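Skevville Runners & Walkers Forum > Events > Charity and fun runs

Clillell Charity 10K: bucket collection or sponsorship only?
54 replies, showing the most useful first

pacer_in_purple
Entries for the Clillell 10K open in April and the form has changed. Last year you paid your entry, raised what you could and there was no minimum. This year there is a pledge box and you can't get to the payment page without putting a figure in it. Has anyone else seen this? I have run it four times and I like it, but I don't want to go round the office again with a sponsor form. They have already paid for my half marathon and my daughter's swim.

stileclimber
Yes, I saw it. You can put £1 in the box and it lets you through. I tried it last night.

pacer_in_purple
Good to know, thanks. Is anyone going to chase me for more than £1?

stileclimber
No idea. The terms say "pledge", they don't say "minimum".

hatstand44
I was on the start line team last year so I can give a bit of background. Road closures went up a lot. The entry fee covers the closures, the medals and first aid, and what is left after that goes to the hospice. There wasn't much left. The people who raised sponsorship brought in nearly all of the money that was handed over. A fair number of runners raised nothing at all and thought their entry fee was the donation. I think the pledge box is there to make people stop and think about it.

Brindle_Jogs
Then put the entry fee up by a fiver and be done with it. I would sooner pay more than ask people for money.

hatstand44
That was talked about. The worry was families. Two adults and two teenagers is already a lot for a morning out.

Brindle_Jogs
The teenagers could have a cheaper rate. Other races manage it.

slow_but_there
I don't agree with putting the fee up. I'm on a pension and I raise a decent amount every year from my choir and my neighbours. I couldn't afford a dearer entry but I can knock on doors. If you price out people like me you lose the sponsorship as well.

Brindle_Jogs
Fair point. I hadn't thought of it that way round.

mudlark_ken
Can I ask about fancy dress? The form says costumes must "allow free movement of the arms". I went round as a post box last year and my arms were inside it.

stileclimber
I remember the post box. You beat me.

hatstand44
The arms rule came from the first aiders. Someone went over on the canal bridge and couldn't put their hands out. Cut some arm holes and you'll be fine.

mudlark_ken
Will do. It's cardboard so it is easy enough.

pacer_in_purple
Back to the money for a second. Which sponsorship page is everyone using? The form points you to Soltani Giving and I have never heard of it.

Brindle_Jogs
I used Soltani for the spring relay. It works, but it adds a tip for itself at the checkout and you have to move a slider to take it off. Two of my sponsors didn't notice and were annoyed with me about it. I now put a line at the top of my page telling people to check the slider.

slow_but_there
I use a paper form and an envelope. You can still claim the tax back on paper if people fill in their full name, home address and postcode and tick the box. Most of the forms that come back useless have only got "Flat 2" or a first name on them.

hatstand44
Please listen to this. We had to leave a lot of paper forms out of the claim last year for missing postcodes.

tortoise_lane
Number collection has moved, for anyone who hasn't read the email. It isn't at the leisure centre any more. It is in the entrance of the Prurnilel building on Mill Road, the old bank. You go in by the side door and queue along the wall. It's open from 4pm to 7pm the day before and from 7.30am on race morning.

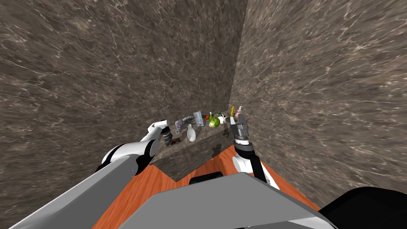

Bring your confirmation email, printed or on your phone, and something with your name on it. You can pick up for one other person if you have their email as well. There is no parking at all on Mill Road on race morning, so use the school field and walk down. Allow ten minutes for the walk.

pacer_in_purple
Is there a bag drop there too?

tortoise_lane
No, the bag drop is still in the tent by the start. Numbers only at Prurnilel.

mudlark_ken
Will a post box fit through the side door?

tortoise_lane
Collect it the day before without the post box.

Brindle_Jogs
I still think the old place was better. There were toilets and you could sit down. Making people walk down from the school field, queue, and then walk back up to the start is a lot before a 10K.

tortoise_lane
The leisure centre wanted to charge for the hall this year. Prurnilel gave us the space for nothing. That money goes to the hospice.

Brindle_Jogs
All right, but can someone please ask about toilets?

hatstand44
I'll ask. There will be the usual portable ones at the start whatever they say.

slow_but_there
Are the walkers setting off at the same time as the runners? Last year we had ten minutes' start and then got run over at the first corner.

hatstand44
Walkers go last this year, behind the runners. The cut-off is longer to make up for it and the marshals will stay out until the final walker is in.

slow_but_there
Much better. I'll put my form in.

pacer_in_purple
I have entered. I put £20 in the pledge box and I'll pay it myself if I have to. My number is 2401 if anybody wants to say hello.

stileclimber
Mine hasn't come through yet. Did yours come by email or do you have to log in?

pacer_in_purple
Email, an hour after I paid. It was in my junk folder.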